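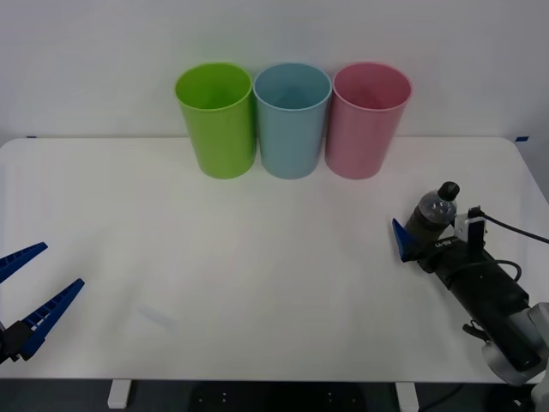 Three plastic cups in a row: green, light blue and pink.

Why Do We See Colors?

Hi again, color fans! Last month a reader wrote in to ask me what makes a green thing green. I loved that question so much that I forgot to eat my lunch.

Let's start with light. Sunshine looks kind of plain, doesn't it? But it's really a big mix of colors all traveling together: red, orange, yellow, green, blue and violet. You've seen them split up if you've ever spotted a rainbow. Raindrops bend each color a little differently, so they fan out across the sky.

Now picture all that mixed-up light landing on a leaf. The leaf soaks up a lot of the red and the blue. More of the green bounces off, and some of that goes into your eye. So you say, "Hey, a green leaf!" The color you see is the light the leaf didn't keep.

White things bounce back nearly all of the light that hits them. Black things soak most of it up and turn it into heat (now you know why a black car seat feels so awful in June!).
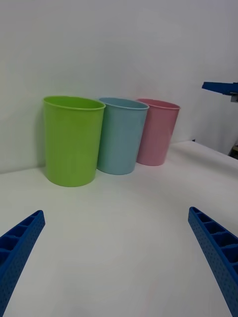
Photo: Nkrumah Korletey

What about pink? Try to find it in a rainbow. I'll wait! There's no stripe for it. A pink thing bounces back plenty of red light plus a good helping of the other colors, and your brain mixes it all together and calls it pink. I think that's pretty amazing.

Speaking of your brain, it gets help from tiny parts at the back of your eye called cones. Most people have three kinds. One kind is best at picking up the longer waves of light (the reddish end), one likes the middle, and one likes the short, bluish waves. Your brain compares the messages from all three and works out the color. Some people's cones work differently, so red and green can look a lot alike to them. My uncle is like that, and he sorts his socks by how fuzzy they are.

Cones need a good bit of light to do their job. In a dim room, another kind of cell called a rod takes over. Rods are great in the dark but they can't tell colors apart.

Want to test it? Grab 8 crayons and peel off the labels. Wait until night, make your room very dim, and give your eyes ten minutes to get used to it. Try to name each crayon, then turn on the light and check. I called my purple one brown. My sister got them all wrong except yellow!

Next time: why is the sky blue? Send me your best guesses before then!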